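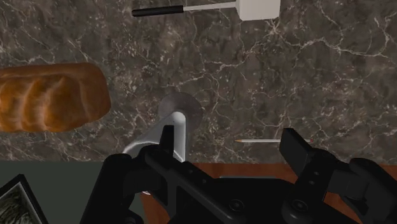

Why does everyone's kitchen remodel run over schedule? The countertop is ordered last and everything else waits for it.

I learned this over one long summer in Posilwood, where my street had four kitchens torn out at once and the pizza place hired a second driver. The cabinets went in. The floor went in. Then came the pause, during which a grown adult washes lettuce in a bathtub and calls it temporary.

A stone yard like Hnatiuk won't cut a slab until the cabinets are screwed down and somebody has measured them. Fair enough. Walls in old houses are straight only in the listing. But the measuring visit is booked two weeks out, the cutting takes 14 days after that, and the plumber, who was free all of June, has now left for the lake.

Then there is the choosing. The Bulum showroom had 200 samples on the wall, each the size of a slice of bread, and I was invited to picture one of them ten feet long. I took six home. They sat on the dryer and we argued over them by flashlight.

Money goes the same way. The sink cutout was $500, a charge I had assumed was included, as a sink seemed to me a fairly common thing to want. Rounded edges were extra too.

My neighbor went with Kadetix, paid more, and was promised a kitchen by August. She now says September — and she says it very calmly, holding a paper plate.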